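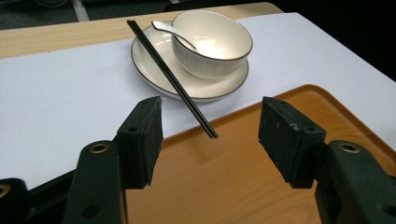
3.2 Disclosure duties in small tenancy disputes

The second group of files concerns the duty of a landlord to give the tenant all papers before the hearing. In the Closley registry we read 70 files of this type, and in most of them the dispute was over the state of the goods left in a furnished unit. The inventory is then the main evidence. A typical line in such a list says only "tableware, one set", and the parties later disagree on what a set is. A white bowl with a thin brown rim, its saucer with the same rim, a small spoon and a pair of black chopsticks (Figure 2) may be entered as one item or as several, and the sum claimed changes with this choice. The tribunal rules give no guidance on the matter.

Magbanua has argued that the burden should fall on the party who wrote the list. We agree with this view in part. In Mangubat v. Promgate Rentals the member refused a claim of 400 dollars, for the reason that the list had been sent to the tenant only 3 days before the hearing. The wording of the list was not discussed. In Plakov the same delay was excused, and the member looked at the wording with much care. It is difficult to bring these two decisions into one line.

Figure 2. Tableware of the kind entered in inventories as a single set.

We therefore coded late disclosure and unclear wording as separate variables. Where both were present, the file was counted under late disclosure, as the tribunal must decide this point first. Files in which the parties settled before the hearing were left out, although some of them contained long letters about the inventory. The coding was done by two readers, and disagreements were resolved by discussion. The results for the remaining files are given in the next section, together with the costs awarded.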